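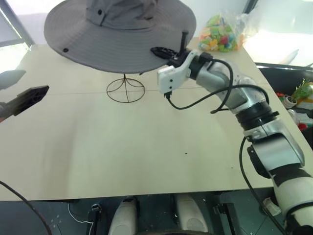

4.2 Hats and their supports

Figure 3. A grey bucket hat on a wire stand. The brim is stitched and has an eyelet at the side; the crown carries a second eyelet and a strap with a toggle.

Of the 3,283 household items logged in the Ultell survey, 673 were classed as headwear, a figure that surprised us until we began opening cupboards in Vusham. People do not throw hats away. They put them on top of other hats, and in due course on top of the wardrobe, where the survey found most of them.

We were interested in what a hat rests on when its owner is not wearing it. Earlier work on domestic storage (Palacios; see Section 2) treats the hat as a small coat and assumes a hook. A hook suits a cap well enough. It suits a wide brim badly, as the weight hangs from one point and the rest of the hat folds itself round the wall. Several respondents described the resulting shape as "relaxed".

A stand of the kind in Figure 3 takes the opposite approach. The hat sits on a slender central post, the brim spreads outward from the crown, and the base of curved wire loops keeps to a modest circle on the table. Respondents who owned such a stand liked it and spoke of it with some pride. Only 76 of them owned one, however, and in the follow-up interviews a fair number admitted that the stand was currently holding a scarf, a dog lead or the post.

Soft hats raise a further difficulty. A felt hat has opinions about its own shape and will defend them for years. A bucket hat takes the shape of whatever it was last left on, and our coders, asked to record "condition of crown", were in practice recording the condition of the shelf. We therefore split the category in 2 – supported and unsupported – and dropped the five-point scale, which had produced a good deal of argument and very little data.

Straps and toggles were coded separately under the Saro scheme. The scheme was drawn up for luggage and has no entry for a strap worn on the front of a crown, so these were entered as "closure, other", along with a tea cosy. We doubt that many of the straps had been adjusted since purchase. When asked what theirs was for, most respondents said wind.

Differences between households with and without a hallway are taken up in Section 4.3, where the umbrella stand also makes its first appearance.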